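A **cable port**, also called a cable hole, is an opening cut through a desk or tabletop so that leads can pass from equipment on the surface to sockets below. It is usually round and placed towards the rear or to one side.

Ports are cut with a hole saw or router before the edge is finished. In laminate-faced boards the exposed core may be sealed or lined with a plastic or metal sleeve. Unlined openings are common on low-cost desks.

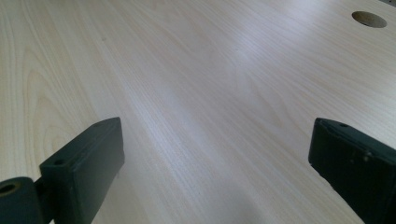
*Round hole in a pale wood-grain tabletop with a smooth laminate surface.*

## Dimensions

Diameters vary between makers. The Prenix office range uses a port of 8 cm, set 14 cm from the rear edge, while desks built at the Prasholm works have a smaller one of 5 cm, wide enough for most plugs.

## Related fittings

A grommet is a removable lined cap with a slot for cables. The Górecki pattern has three slots and a hinged lid. Longer desks may have a rear trough instead.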